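Quick one about that Lirkmont debate

Writing this in a rush as I've got to be out by 9 and I want it off my chest before I start arguing with the radio again.

So. Saturday morning, kettle on, and the local station runs its politics hour. Subject was the Probert estate and whether the council should take any more refugee families this year. Two guests. One presenter. All three of them agreed with each other before the adverts and went on agreeing with each other after the adverts. And the whole hour was spent on what sort of person might disagree.

Not what they might say. What sort of person they are. Frightened, was the word. Then "left behind". Then one of the guests said people on Probert "feel things more than they think things", and the presenter laughed. I put the toast down.

I should say where I stand so you can weigh this. I'd take the families. I said so at the meeting in March and I've said so on here. 14 households in a town our size, come on. If it went to a vote tomorrow I'd be first through the door. So on paper that programme was for me, it was my side getting the hour, and I came away wanting to vote the other way out of spite.

My neighbour two doors down is against it. He isn't scared of anyone as far as I can tell. He's been on the list for a bigger flat since his second was born and she's at school now. He asked the council a plain question, which was where the housing comes from, and got a leaflet. A leaflet! With a drawing of a handshake on it. You can think he's wrong (I do, mostly, the money for this comes out of a different pot and wouldn't build him a flat either way) but it's a question with an answer and the answer takes two minutes. Nobody on that show gave it. They had an hour.

Fadi Fakhoury rang in near the end. If you don't know him he runs the Saturday football for the under 11s and came here himself as a teenager. I thought good, now we'll get somewhere. He got as far as saying that the parents he argues with on the touchline are the same ones who drive his lads to away games, and that he'd rather be argued with than diagnosed. Then they thanked him for his "powerful perspective" and went to the traffic. Roadworks at Renden roundabout, in case you were wondering. Still.

Diagnosed is the right word. I've been turning it over since. It's what both lots do now. The Lirkmont residents page does it the other way round, everyone who wants the families is a student or a snob or has a spare room they're not offering. I've been called all three. I'm 52 and I've got a box room with a broken exercise bike in it.
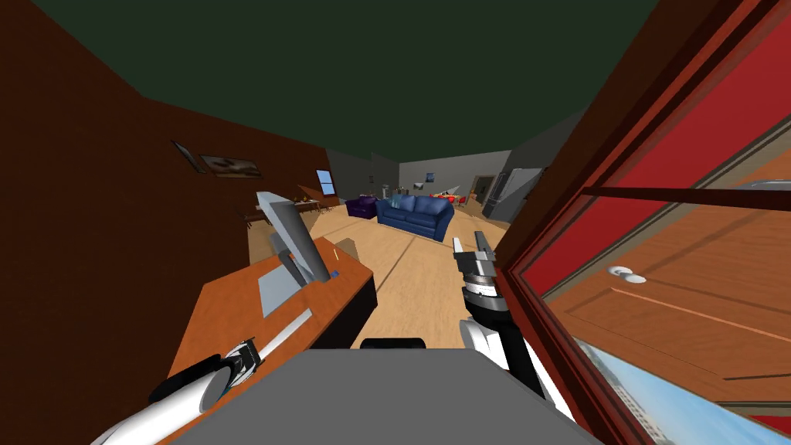

Anyway the meeting. There's another one coming, at the Ustex hall this time as the library's too small, and 19 people are down to speak already. Each gets a few minutes. My guess is that most will use it to explain what's wrong with the people in the other rows. I'd love to be wrong.

What I'd like is for someone from housing to stand up first and read out the numbers. How many empty places, who pays, for how long, what happens after. Dull as anything. Then shout at each other all you like, at least it'd be about somthing.

I did email the station. Got an automatic reply saying they value my feedback and then, underneath, a survey asking how the programme made me feel. Didn't fill it in.

Comments are open but be decent, I had to delete a few last time and I know some of your mums. And if anybody's got the actual housing figures please send them over, I'll put them up as they are with no commentry from me.

Right, bus.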